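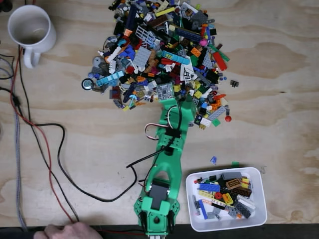
Hodero Brick Club — Sorting and Storage

Best way to sort a big mixed heap?

Tarcísio Moura
Got a big mixed heap of LEGO to get through before Monday. Bricks, plates, slopes, technic, minifig bits, all in together. Been sorting bricks into a white plastic bin but it's slow and I keep losing small stuff under the plates. Light grey and dark grey are doing my head in under the evening lamp too. Colour or shape first? Any tips welcome, not much room on the table.

Davoud Shokri
Shape first, always. A black 1x1 in a tub of black is imposible to find, but a red slope in a tub of mixed slopes takes seconds. What I do:
Big plates and long bricks out first, they hide everything.
Then wheels and technic.
Then minifig parts, in a lidded tub or they vanish.
Plain bricks last, fast and boring.
Don't split by colour until a tub is properly full. I did 5 tubs for my last lot and only ever split the bricks. Greys — do them in daylight, by a window. Printed pieces go in a seperate bag, you'll want them later.

gramell_117
just colour. looks nicer on the shelf

Arruda
Agree with Davoud mostly. Put an old sheet under the heap, then you can pull the corners up and tip it all back in a box when you need the table for tea. Shallow trays beat deep bins for the tiny stuff. Washing up comes after sorting, not before, took me two goes to learn that.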